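Notebook, Lasia bench, March

Hard water descaling, kettle elements, second round

Continued from the previous page. Citric acid from the Dernel tub, same lot as before. Stock made up at 30 g in 1000 mL tap water, stirred until clear. Lakshmi wanted deionized for the stock. I used tap water on purpose, as that is what people have in the kitchen.

Element A (Nuttall, flat plate): 60 min soak at room temperature. Scale softened at the rim, still hard in the center. Scraped a patch with the nylon spatula and it came off in flakes. Mass loss is in the table on the shared sheet, do not trust the first reading, the pan had not been tared.

Element B (Nuttall, coil): same soak, started hot. Fizzing stopped well before the hour. Under the loupe the coil is clean on the outside of the turns, gray film left between them. Rinsed twice, dried on the rack. 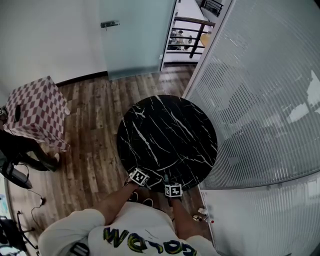 Film between the turns did not respond to a second soak in fresh stock. Probably silicate, in which case more citric will do nothing. Čestmír has the old Ratik test strips and will check whether the supply changed over the winter. Hardness came out at the top of the scale last time, so the strips only give a lower limit. Need titration for a real value.

pH of spent solution not recorded for A. Recorded for B, see sheet. Probe was slow to settle and wants new storage solution.

To do:
- repeat A hot, same stock
- 2 blanks, no scale, to see if the plating loses mass
- order EDTA and indicator
- label the gray rack, someone keeps putting glassware on it

Comments

Ubaldo Testa: Was B covered during the hot soak? Evaporation would push the concentration up.

Colette Lecomte: I get the same gray film with vinegar. A soft brush moved some of it.

Rigoberto Salinas: EDTA is in the cabinet behind the acetone, check the date on it before you order.

Contact the bench | Copyright Lasia workshop notes | Back to top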